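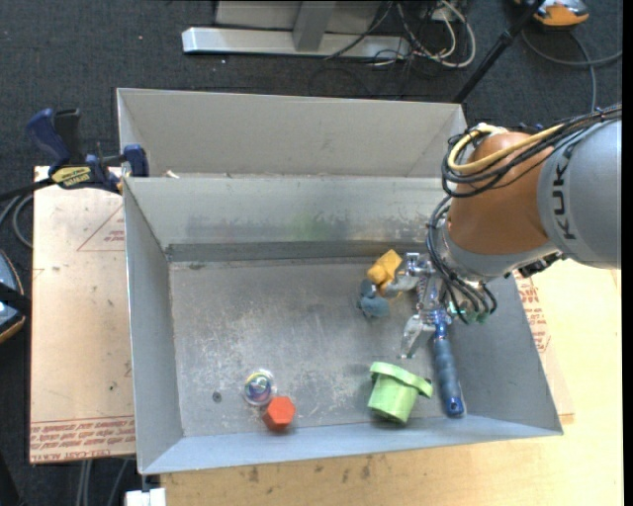

Yeshi Fikre wrote:
I do not agree with the title of this thread. The finder has not lost everything. The court only said that the cargo belongs to the insurer, and the salvage reward is a separate question which is still open.

mudlark_pete wrote:
Separate question, yes, but look who has to pay for the lawyers while it stays open. Moges spent three seasons looking for the Sarnell. The insurer spent three seasons doing nothing.

Cheuk-hei Lai wrote:
I started this thread, so let me put the facts again for those who come only now. I work with shipping documents and English is my third language, please correct me if I use a legal word wrongly.

The Sarnell was a small cargo steamer which sank with a load of tin ingots. The insurer paid the owners of the cargo in full. Later this insurer was bought by another one, and then again, and at the end of this chain is a company called Vollano. In April the salvage firm Moges announced that it had found the wreck and brought up 24 ingots as proof. Vollano then wrote to the court and said: we paid for this tin, therefore it is ours. The judge accepted this.

My question was whether a company can keep such a right when it did not even know that it had it. The lawyer for Vollano admitted in the hearing that the old policy was found in a box only after the newspapers had written about the wreck.

Yeshi Fikre wrote:
It can. When an insurer pays a total loss it may take over what is left of the property. Not knowing is not the same as giving up. If my grandmother leaves me a field and I learn of it after 20 years, the field does not belong to the man who walked across it.

mudlark_pete wrote:
Bit different if the field is at the bottom of the sea and the man had to hire a ship to walk across it.

Yeshi Fikre wrote:
For this the law gives him a reward. It can be quite a large part of the value when the work was difficult or dangerous.

tidewrack wrote:
Value of what, though? Does anyone know how many ingots went down? I have seen 1000 mentioned but the article gave no source.

Cheuk-hei Lai wrote:
The 1000 comes from the loading list. I would be careful with it. A loading list tells what somebody intended to put on the ship, and in my work I see every week that this can differ from what is on board.

harbour_lane wrote:
What about the Irker case? I thought that one went the other way and the finders kept the lot.

Cheuk-hei Lai wrote:
Thank you, I had forgotten Irker. I read it again last night. There the insurer had destroyed all its papers on purpose and had told a museum in a letter that it had no more interest in the ship. The court took this letter as abandonment. With the Sarnell there is no such letter, only silence.

mudlark_pete wrote:
So the lesson is never write to a museum.

Yeshi Fikre wrote:
The lesson is that silence alone is mostly not enough. I think this is right. Otherwise every owner would have to send a letter each year to say "I still want my ship".

tidewrack wrote:
I don't see why they shouldn't. I have to renew my mooring every year, and that's for a dinghy.

Cheuk-hei Lai wrote:
Here I am closer to tidewrack than to Yeshi. I accept that the judge followed the earlier cases. But a public register with a modest fee would not be a heavy burden for a company of this size, and a salvor could look there before he spends his money.

Yeshi Fikre wrote:
A register I could accept for new losses. For old ones I doubt it, the owners are often impossible to trace. By the way, Moges has 8 weeks to file its claim for the reward, so we will perhaps know more after that.

harbour_lane wrote:
Are they going to appeal the ownership part as well?

Cheuk-hei Lai wrote:
Their statement says only that they are "considering the judgment". I will post here when I find the claim on the court's website.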